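4. Collecting wrist-view demonstrations

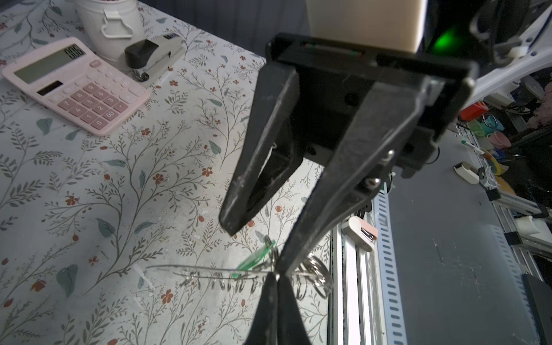 This section covers the recording procedure used for the Jindside grasping study. Finish the calibration in section 3 before you start. If the wrist camera has been removed or bumped since then, calibrate again.

4.1 Before each session

1. Home the arm and open the gripper all the way.
2. Check the finger screws by hand. Tighten any that turn.
3. Look at the live wrist view. Both fingers must be visible. Scuffed tips are fine, but replace a finger if the tip is chipped.
4. Lay out the objects for the session. Use small office items and mix the easy ones (staplers, a calculator) with ones that catch on each other, such as key rings and wire coils.
5. Leave the patterned tablecloth on. The policy trained on plain surfaces did poorly on cloth, and the September runs are meant to fix that.

Note: Do not tidy the background between episodes. Move things only when the session sheet tells you to.

4.2 Recording an episode

1. Enter the object name and your initials.
2. Press Record and wait for the tone.
3. Bring the gripper down over the object at low speed. Stop above it for a moment before closing.
4. Close, lift, and hold for 3 seconds.
5. Place the object in the target bin and press Stop.
6. Mark the episode as success, partial or fail. Partial means more than one object came up, or the object slipped before it reached the bin.

Keep the failed episodes. Ehsan Khosravi's comparison used them as negative examples, and grasp success on tangled items rose by 11 points over the model trained on successes only. The gain on single items was too small to report.

CAUTION: Keep hands off the table while the arm is powered. If a wire snags on a finger, press the emergency stop first, then free it by hand. Do not try to shake it loose with the arm.

4.3 Session length

Record 30 episodes, take a break, then record 30 more. A full session of 60 takes most of a morning. Operators who went past that made jerky approaches -- Farhad Kazemi found these in the velocity logs and dropped them from the training set.

4.4 Saving

Copy the session folder to the Ostmont drive before powering down.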